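Subject: Re: [bimanual] softer fingertips, worth the swap?
From: Kinga Csizmadia
To: bimanual list

Oksana Hordiienko wrote:
> We're still on the stock fingers and they skate off anything
> thin. Has anyone run the Tendum pads on both arms for long
> enough to say if they hold up? And did you have to retune
> the grip force?

Hi Oksana, hi all,

Yes, and I'm really happy with them! We put Tendum pads on both arms in May and have now logged 796 picks, with 719 of those good on the first try. The stock fingers never got close to that on our cloth tasks. I did retune, but it was one evening of fiddling (I dropped the closing force by 8 percent and left everything else alone).
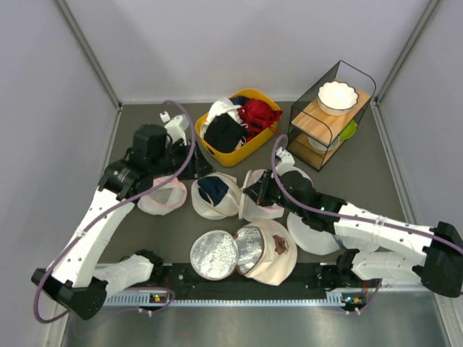
Fabric is where the difference shows most. A folded cloth in a soft container used to take us several tries, and the container would often come up along with it. With the pads you can pinch just the top layer, and the thin rims are easier to hold too. Bowls are about the same as before, maybe a touch slower to let go.

Wear so far: one pad on the right gripper started peeling after almost 86 hours. Bart De Haan glued it back and it's still going. I'd order a spare pair anyway.

Still open for us is the wrist camera. When both arms work close together, one wrist tends to block the other camera's view, and I'd love to hear if anybody has tried a taller bracket. Olesia is printing one on Friday, so I can post the file if it's any good.

Kinga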